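Setting up subtitles and watch parties in Mundum

Okay, so you've got Mundum installed and your movie library is showing up. Now for the part I love most – getting subtitles to behave and inviting friends in for a movie night! I watch a lot of foreign thrillers with my far-flung film club, so I've done this set-up more times than I'd like to admit.

Before you start: you need version 4 or later. Older versions have the Party button but it's grayed out.

1. Open the movie's page and click the little speech bubble under the poster.

2. Pick Add Subtitles, then choose your file. The file name has to match the movie's (I test everything with Lindholm, a gloomy detective picture, so mine are Lindholm for the movie and Lindholm for the subtitles).

3. Play a scene with lots of talking. If the words show up late, tap the minus key until they line up with the actors' mouths.

4. Click Save Timing. Please don't skip this one, or you'll be tapping away again next time.

Note: If accented letters come out as question marks, go to Text Encoding and switch it to Unicode. Asen, the three-hour war epic I keep making everyone watch, was a mess until I did this.

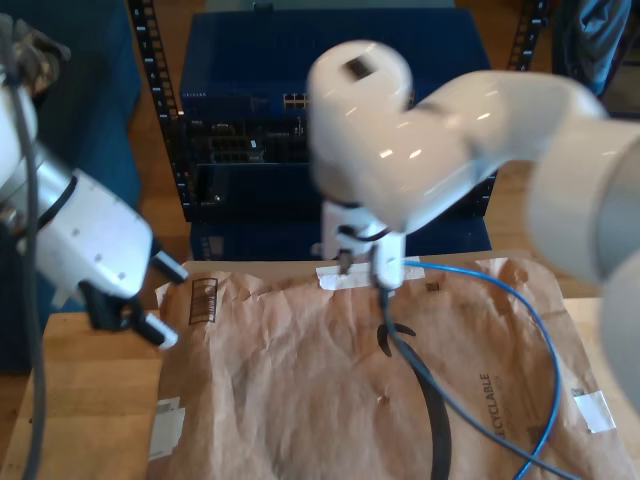
Mina Luvport

Now for the party itself.

5. Click Party, then New Room. Mundum gives you a room code, and mine was 638 last time, so they're nice and short.

6. Send the code to your friends. A room holds 32 people, though I've never had anywhere near that many show up!

7. Wait for the green dot beside each name before you press play. Anybody without a dot will join late and miss the opening credits.

8. Decide who gets the remote. Under Room Options you can let everyone pause, or keep it to yourself (I keep it to myself).

Caution: Closing your laptop lid ends the room for everybody. If you need a snack break, use Intermission – it holds the room open for 15 minutes and puts a countdown on everyone's screen.

9. When the credits are done, click End Room. Your chat is saved under History, next to the movie's title.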